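How to Oil a Pale Wood Desk Without Turning It Orange

Apr 12, 2024

I put off oiling my desk for ages because the last thing I oiled (a shelf, in our old flat in Stesholm) went the colour of marmalade. So this time I did some reading, made a few test patches, and I'm really happy with how it came out! This is what I did, start to finish.

First, check you've got bare wood. Put a drop of water on it somewhere out of sight. If it soaks in and leaves a dark spot, carry on. If it sits there in a bead, there's varnish on top and oil won't get in, so you'd need to strip it first.

Next, have a proper look at which way the grain runs, and do it in daylight. Pale wood can be sneaky, with the pattern nearly vanishing wherever the light bounces off it. 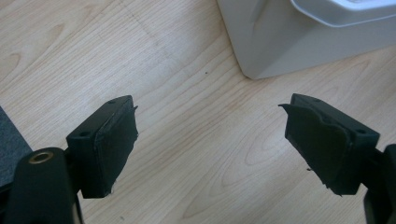

Faint lines and soft oval swirls on a pale surface.

Sand along the lines, never across. I started with 127 grit... no, sorry, that's my desk width in centimetres! I started with 120 and finished with 300, wiping down with a barely damp cloth in between. Let it dry fully before you open the oil.

For the oil I used Carrilho white-tinted, which keeps things light. Put on far less than you think, wipe it in with a lint-free cloth, wait 25 minutes and then buff off every bit that's left. Leave it 8 hours and do a second coat. Lay the cloths out flat outside to dry afterwards, as oily rags in a heap can catch fire.

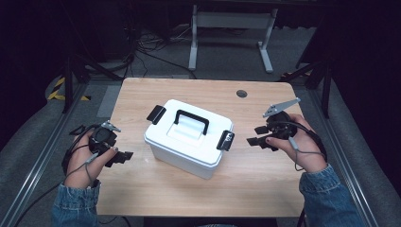
Oil takes a good while to harden, even when it feels dry, so be gentle with the desk for the first couple of weeks. No hot mugs, no wet glasses. After that, lift things about instead of dragging them. A storage box with a carrying handle on the lid, like the white one in the photo, makes that much easier, and I'd still stick felt pads underneath. And if yours has a cable hole near the back corner too, dab a little extra oil round the cut edge with a cotton bud. I forgot mine and had to go back and do it in a separate session.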